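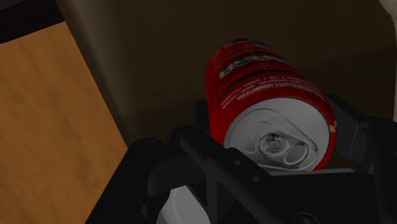

Aluminum beverage can with the pull tab closed.

Storing Canned and Bottled Goods at Home

Household Guidance Sheet 11, Stustness Residents' Association

Residents are asked to read this sheet together with the notes on waste separation, which cover empty containers.

Choosing a location
Canned goods keep best in a cool, dry cupboard away from the stove, the water heater and direct sunlight. Shelves above a refrigerator are not recommended, as the air there is warmer than in the rest of the kitchen. In ground-floor units, leave a gap between the lowest shelf and the outside wall so that air can circulate. Cans should not be placed directly on a concrete floor, where condensation leads to rust along the bottom seam.

Arranging the shelves
Place new purchases at the back and move older items forward. Write the month of purchase on the lid with a grease pencil; labels tend to peel in damp weather. Heavy jars belong on the lower shelves. Do not stack glass on glass.

Carbonated drinks
Drinks must not be left in parked cars, on balconies or in unheated storage lockers during freezing weather. A can that has frozen and swollen should be placed in a bowl in the sink and discarded once thawed. Wipe the lid with a clean damp cloth before opening. After opening, pour any remainder into a bottle with a screw cap and refrigerate it.

Damaged containers
Discard any food can that is bulging, leaking or deeply dented along a seam. Do not taste the contents. Small dents in the side wall are acceptable, but such cans should be used first. Surface rust that can be wiped off with a dry cloth does not affect the food.

Cleaning
Empty the cupboard every 3 months. Wash the shelves with warm water and dish soap, rinse, and leave the doors open until the wood is fully dry. Shelf liners that have become sticky should be replaced.

Sheet prepared by Brândușa Radu and reviewed by Octavian Nedelcu. Printed copies are available at the front office, Room 13. Revised in December.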